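The Patient Hands of Okthorpe

14 Jul 2021

When I came to Okthorpe for the first time, I expected noise. The building was a carpet store before, and the company Trimis took it over two years ago, so I imagined big orange arms behind a fence. But the loudest thing on the ground floor was the kettle. In the long room behind it, six people stood at six tables and folded laundry, very slowly, and they did not talk much.

Trimis wants to sell folding machines to small hotels and nursing homes. The big laundries have had such machines for a long time, but these are as long as a bus and they like only flat things, a sheet or a tablecloth. A shirt with one sleeve inside out is a different problem. You cannot easily write down in a program what a person does with this shirt, so the company decided to collect the movements of people and let the machine learn from them.

Yanling Jin leads the folding room. She studied textiles and not computers, and she told me she got the job because at the interview she refolded the towel they gave her as a test, after the engineer had said it was already fine. She speaks quickly and folds slowly. "At home I fold a towel in four seconds," she said. "For the robot I need to take eleven. The first month my shoulders hurt from being so slow."

There are two ways to teach in Okthorpe. The older way is upstairs. A person sits in a chair with a pair of light metal arms in front of her, and when she moves them, a pair of real robot arms on the other side of the glass moves the same way. It is a beautiful thing to watch, a little like puppets. I was allowed to try it for ten minutes. I wanted to pick up a napkin and I pushed it off the table instead, three times, and then I squeezed the table. There is a small delay between your hand and the robot's hand, and you do not feel the cloth at all. Yanling said that most people need a week before they can fold something you would put in a drawer.

The other way is downstairs, and it needs no robot arm in the room. The person holds a gripper in each hand, with the same kind of jaws that the machine will have later, and simply does the work with them. Because your own arms carry the tool, you learn it in an afternoon. I folded an acceptable washcloth on my fourth attempt and I was very proud of it, until Yanling put it back on the pile to be done again.

Each attempt is called a take. A good folder at Okthorpe makes 200 takes in a shift, with a break after every twenty. In October the room finished its first full collection, which had 3761 takes in it. Then came the checking, and 3654 of them were kept. I asked what was wrong with the others. Sometimes the cloth slipped out and the folder caught it with a finger, which a robot cannot do. Sometimes a person had changed her mind in the middle of a fold. "A change of mind is very hard to learn from," said Yanling. "The machine thinks you wanted to do both things."

The tables have rules that I found strange in the beginning. The cover must change every few days, and the wrinkles in it are left as they are. Things may stand at the side, a box or a bottle, and they move from one day to another.
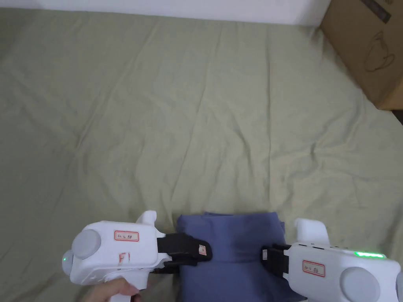 A learning machine takes everything seriously, Yanling explained. In the first weeks they always worked on the same smooth gray cover, and the robot became quite good on it. Then somebody put a yellow cloth on the table and it stopped with the jaws open and did nothing. So now the room tries to be as untidy as a real laundry room, only in a planned way, and there is a list on the door which says what to change next.

I asked the folders if they worry that they are teaching away their own work. The answers were not all the same. One man had worked eleven years in a hotel laundry in Dunleavy and he said the robot may have every one of those towels. A younger woman was less sure. She likes this job more than any she had before, and she knows that it ends when the teaching is good enough. Trimis says there will always be new items to teach, and has promised contracts until the end of next year. After that, I could not get a clear answer from the office.

Before I left, they showed me the robot itself, which is called Corker. It stood in a side room with a basket of hand towels. It took one by the corner, lost it, took it again, laid it flat and folded it in half and then in half once more. This took some 167 seconds. The last edge was crooked, and before the arms had gone back to their place Yanling had already reached over and made it straight.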